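Lurnell to start picking up old clothes and linens at the curb

Mar 25, 2018

Households in Lurnell will be able to leave worn clothing, bedding and shoes at the curb from next month, under a plan the town approved this week after a trial on the east side.

The pickup will run every second week, on the same morning as paper and cardboard. It will be carried out by Kabbaj Hauling, the company that already empties the town's trash and recycling carts. Material will be taken to the Skernex sorting hall on Jara Road, where it will be divided into items fit to be worn again and items that will be shredded for rags and padding.

The trial covered 2512 households east of the railroad tracks. Of those, 1712 put out at least one bag, according to figures given to the town by Kabbaj.

"That was more than we planned for, and the truck had to go back a second time on two of the routes," said Boyang Qian, who runs the town's solid waste office. "We have changed the routes so that should not happen when the rest of the town comes in."

Residents will get a roll of green bags with the next water bill. Extra bags can be bought at the town hall desk and at the Jara Road transfer station for 50 cents each. Boxes will also be accepted if they are no larger than a standard moving box, are taped shut and have the word TEXTILES written on the top. A full bag or box should weigh less than 50 pounds so that one person can lift it.

Clothing does not have to be in good shape. Shirts with holes, stained towels and coats with broken zippers can all go in, and so can single socks and gloves. Shoes should be tied or taped together in pairs. Everything must be clean and fully dry.

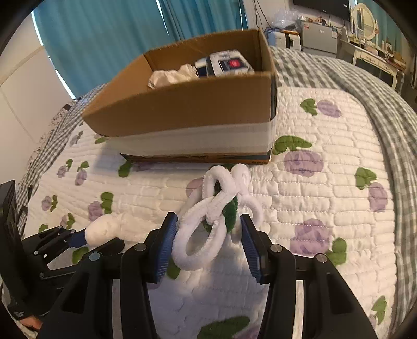
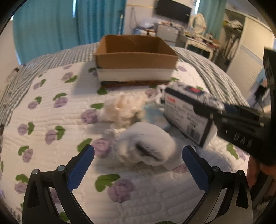
First photo: an open cardboard box on a bed. Second: a rolled-up white sock on a flowered bedspread.

The list of things that cannot go in is shorter. Pillows filled with foam, carpets, mattresses and anything with oil or paint on it should still be treated as trash. Craft supplies and stuffed toys were accepted during the trial but have been taken off the list. The sorting hall said it had no buyer for them.

Electric blankets are also out. They can be dropped off at the transfer station with small appliances at no charge.

Until now, the only place in town to leave old textiles was the row of metal bins behind the transfer station. The bins were often full by noon on weekends, and bags left next to them were soaked by rain or torn open. In February the town had the area cleared three times. Two of the bins will be removed in the spring. The other bins will stay for people who live outside the town limits.

The new service will not have its own line on the trash bill in the first year. Skernex will pay the town for each ton it receives, and the town expects that money, together with lower dumping fees, to cover most of what Kabbaj charges for the extra truck. Any gap will come out of the solid waste fund. The contract is for 5 years and can be ended by either side after the second.

Yanling Mao, who manages the sorting hall, said bedding and towels made up a larger share of the trial loads than she had expected.

"People were clearly going through their linen closets," she said. "We had a lot of sheets, a lot of old quilts. Most of that is good cotton and it is easy to place."

Mao said the main problem was damp material. One wet bag can spoil everything packed around it in the truck, and the hall has no room to dry things. Loads that smell of mildew are sent straight to the landfill. She asked residents to tie the bags tightly and to wait until the morning of the pickup to put them out if rain is forecast.

Some questions are still open. Apartment buildings with shared dumpsters were left out of the trial, and the town has not yet worked out where bags would be placed at those addresses. Qian said his office was talking with the owners of the larger buildings on Mill Street and would have an answer by summer. Tenants can use the remaining bins until then.

The thrift store at the Jara Road church had asked the town to hold off, saying it could lose donations. Under the final plan, the store will be named in the leaflet that comes with the bags, with its opening hours, as a place to take clothing that is ready to wear. The store takes children's clothes, winter coats and unopened packs of socks and underwear – it does not take bedding.

Pickup days will be printed on the back of the leaflet. Residents who do not have a roll of bags by the time the service starts can call the solid waste office or stop by the town hall desk, which is open until 5 on weekdays. Bags put out on the wrong week will be left at the curb with a tag.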